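Terkness Community Radio

Terkness Community Radio is the local station for the town of Terkness and the farms and beach shacks out to Livham. It has been on air for 12 years, and I've been listening for most of them, so take this entry as coming from a fan (somebody else is welcome to tidy it up). It plays music, reads the local news, calls the football and fills a surprising number of hours with talk about fishing.

History

The station began as a Saturday-style request show that went out over the loudspeakers at the Livham market, long before there was a licence or a proper studio. People would write a song on a scrap of paper and hand it over the counter at Yip, the record and hardware shop on the main street. I still think that's the best mix of stock any shop has ever had – you could buy a second-hand country album and a bag of roofing screws in the same trip.

When the broadcast licence came through, Yip's upstairs storeroom became the studio. The first transmitter was weak and the signal dropped out behind the hill at Livham, which meant that half the audience lost the race results at the same bend in the road. A better mast went up two years later and the bend has been fine ever since, although locals still call it Static Corner.

Programs

Breakfast is the big one. It starts at six with the tides, then the weather, then whatever the presenter feels like, and I love it for that! The news bulletins are short and very local: road closures, lost dogs, council meetings, who won the lamington bake-off. There's no network feed during breakfast, so if something big has happened overseas you'll hear it at nine with everyone else. 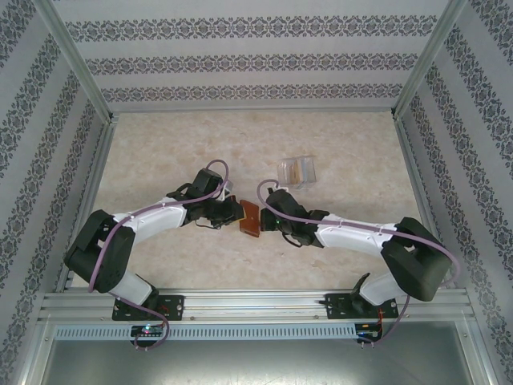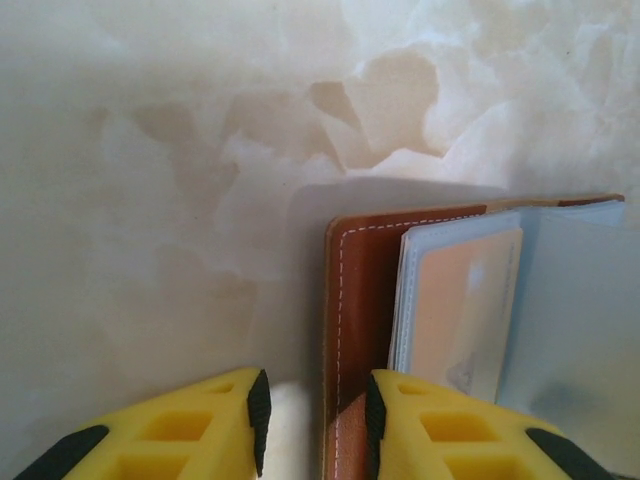
The evening lineup changes more often. At the moment it goes jazz, then a gardening hour, then a long program of old radio serials that I've fallen asleep to more times than I'd like to admit. The serials come from a collection of 166 tapes left to the station by a listener, and they're played in no order at all. You might get the end of a murder mystery in October and the start of it the following winter.

Football is called live from the Terkness oval, home games only. The callers are openly one-eyed and nobody minds much, apart from visiting teams.

Presenters and training

Anyone can apply for a shift. New presenters sit in on a few programs, learn the panel and then do a graveyard slot, where mistakes don't travel far. A few have gone on to paid jobs in city newsrooms, and one reads the weather on television now, very smoothly, with none of the coughing we were used to.

I did the training myself and lasted one season. My program was called Pindix (a made-up word, I just liked the sound) and it was mainly film soundtracks. I talked over the quiet parts, which people wrote in about.

Audience and funding

The station has almost 700 paid-up members, a fair effort for a town this size. Membership gets you a sticker, a vote at the annual meeting and a discount on records downstairs. The rest of the money comes from sponsor messages, all read out live, so the butcher's specials are sometimes a week old.

Reception

The signal is clear in Terkness and in most of Livham. Past the boat ramp it gets patchy, and in a car you'll want to switch to the online stream, which runs slightly behind the radio. Don't have both going in the same house during the football.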